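手持夹爪采集进入第二阶段 萨绍工作室为学习系统积累抓取示例

本站讯 位于萨绍(Sasau)的伊利米茨(Illimitz)工作室近日开始了桌面抓取示例的第二阶段采集。按照工作室公布的安排,本阶段计划录制558段示例,内容集中在软包装的抓取、提起和放置。第一阶段已于12月结束,共保留221段可用记录。

这项工作属于名为Jidumska的项目。项目的目标是让一套学习系统掌握家庭和小型仓库里常见的轻巧物品操作,包括塑料包装袋、小盒子、折叠的布料等。与在机械臂上直接遥控录制不同,Jidumska的示例全部由人手持夹爪完成,夹爪上装有摄像头,操作者照平时拿东西的方式去做,摄像头同步记下夹爪前方的画面和两指开合的过程。

工作室在项目说明中写道,选择这种办法主要是出于成本和速度两方面的考虑。一台机械臂只能在固定位置工作,换一张桌子就要重新标定;手持夹爪可以带到任何一张桌子旁边,架好就能开始。第一阶段在三个房间里轮流进行,每个房间只用半天就完成了布置。

夹爪的主体为塑料件,连杆的孔位里嵌有黄铜色的螺纹嵌件,两指内侧贴有黑色软垫。软垫属于消耗品,用久了边缘会起毛、脱丝。工作室的规定是,软垫只要还能平整贴住指面就继续使用,脱落或移位后才更换。项目说明对此的解释是,系统将来装到真正的机器上,面对的也是用旧了的软垫,示例里带有这类磨损并没有坏处。 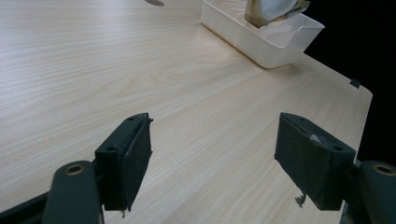

每一段示例都从夹爪张开、两指之间没有物品的状态开始。操作者先在起始位置停留片刻,再向目标移动。停留时间写在操作卡上,短了会给后期切分带来麻烦。第一阶段被剔除的记录中,相当一部分就是起始停留不足,切分程序找不到动作的起点,只能整段作废。

采集以组为单位,每组40段。一组之内,桌子和托盘保持不变,物品的摆放角度由操作者随手改变。换组时,托盘要挪到另一个位置,室内灯光也按卡片上的编号调整一次。工作室没有对桌面反光作专门处理,浅色木纹桌面上出现的亮带照原样保留在记录里。

参与采集的人员在上岗前要接受一次培训,时长为一个上午。培训内容包括夹爪的握持姿势、移动速度,以及几种常见失误的处理。操作卡要求手腕尽量保持平稳,不要在接近物品时突然转向。出现失误时,不必立即停止录制,可以松开手指,退回一段距离后再试一次。这类带有重试动作的记录会单独标注,不与一次完成的记录混在一起。

据项目说明,重试记录在第一阶段并未列入计划,是采集过程中临时加入的。当时的训练结果显示,系统在第一次没有夹住物品时往往停在原处反复合拢手指,不会后退。加入少量重试记录以后,这种情况有所减少,第二阶段因此把重试记录列为固定类别。

标注工作由合作方西提猜(Sitthichai)公司承担。该公司收到记录后,先由程序按照两指开合曲线作初步切分,再由标注员逐段核对,填写物品类别、抓取部位和结果。抓取部位一栏在第二阶段作了细化,原先只分“边缘”和“中部”,现在改为上缘、侧缘、下缘、角部和中部五类。
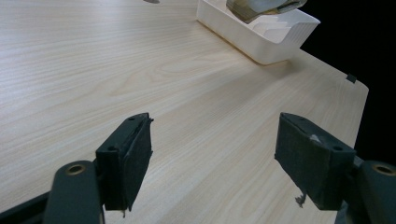

核对之后还有一道抽查。每组抽出若干段,由另一名标注员在看不到原有标注的情况下重新填写,两份结果不一致的,交回讨论。西提猜公司表示,分歧最多的是软包装的抓取部位。包装袋受力后会扭转、起皱,原来的侧缘可能折到前面来,两名标注员看同一段记录,可能一人填侧缘,一人填角部。双方最后商定,以手指刚接触物品时的画面为准,接触之后的变形一律不计。

软包装是第二阶段的重点,也是第一阶段成绩最差的一类。硬质小盒的轮廓清楚,夹住以后形状不变,系统学起来较快。塑料包装袋则不同,薄膜半透明,带有褶皱和高光,从侧面看只剩一条窄边。夹得太浅容易滑脱,夹得太深又会碰到下面的托盘。第一阶段里,软包装只占全部记录的一小部分,训练后的系统在这类物品上经常把反光当成边缘。

为此,第二阶段作了几处调整。首先是增加从侧缘夹取的比例,操作者要让两指对准袋子的窄边,从两侧合拢,再向上提起。其次是保留托盘。曾有人提议把袋子直接放在桌面上录制,画面干净,也便于切分,但这样得到的示例与实际使用环境相差较大,提议没有被采纳。另外,操作卡上新增了一条,夹住之后要保持一会儿再提,使记录中留下一段两指已经闭合、物品尚未移动的画面。

包装袋的种类也有所扩充。第一阶段多用单色袋,第二阶段改用市面上常见的彩印包装,袋面上的色带和文字不作遮挡。项目说明认为,系统应当学会在图案复杂的表面上找到可以下手的边,若示例里只有素色袋子,到了实际环境中难免失准。袋子在反复夹取后会变软、变皱,工作室不限定单个袋子的使用次数,只要求破损后更换,并在记录表里注明。

在数据保存方面,每段记录包含画面、夹爪位置和两指间距三部分,时间戳统一由夹爪上的控制板生成。第一阶段曾出现画面与间距曲线错开的问题,原因是两路数据各用各的时钟。修正之后,工作室重新检查了全部旧记录,能够对齐的予以保留,其余删除,最终得到前述的221段。

第二阶段的进度按批次公布。工作室计划在录满400段时先作一次训练,用来判断软包装示例是否足够,再决定剩余部分如何分配。如果系统在侧缘夹取上已有明显进步,剩下的名额将转给折叠布料;如果进步不大,则继续录制包装袋,布料推迟到下一阶段。

评测沿用第一阶段的办法。训练完成的系统装到一台桌面机械臂上,由评测人员摆好物品,每种物品试多次,记录夹起、滑脱和未接触三种结果。评测用的桌子和托盘不与采集时相同,所用包装袋也不会出现在示例中。工作室说,第一阶段曾用同一张桌子评测,结果偏高,换到另一个房间后明显下降,此后便规定两者必须分开。

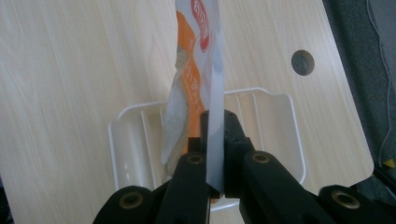

一位署名“北窗”的读者留言说,自己在包装车间做过几年分拣,软袋最难的地方在于里面的东西会动,同一个袋子装满和装半满,提起来完全是两回事,不知道示例里有没有把这一点考虑进去。留言还提到,车间里的老手一般不去夹最边上的封口,而是往里让一点,这样袋子不容易打转。

工作室在留言下作了答复,称目前的记录表只填写包装种类和抓取部位,没有记录袋内物品的多少,这一项将从下一批开始补上,分为空袋、半满和装满三档。已经录完的各组不再补填,标注时归入“未注明”。至于往里让一点的夹法,答复说操作卡没有限制夹取深度,操作者的习惯各不相同,现有记录里深浅都有,暂时不打算统一。

另有读者询问示例是否对外开放。工作室表示,第一阶段的记录正在整理格式,整理完成后将提供给提出申请的学校和研究小组,申请表会放在项目页面上。第二阶段的记录要等评测结束后再定,夹爪的图纸则已经可以下载,打印件所需的嵌件规格和软垫尺寸列在图纸的附页中。

工作室同时提醒准备自行打印夹爪的读者,嵌件要在装配前压入连杆,压入后检查是否与孔口齐平。软垫建议多备几副,更换后须重新校准一次两指间距,校准步骤见图纸附页末尾。

(编辑:本站科技组)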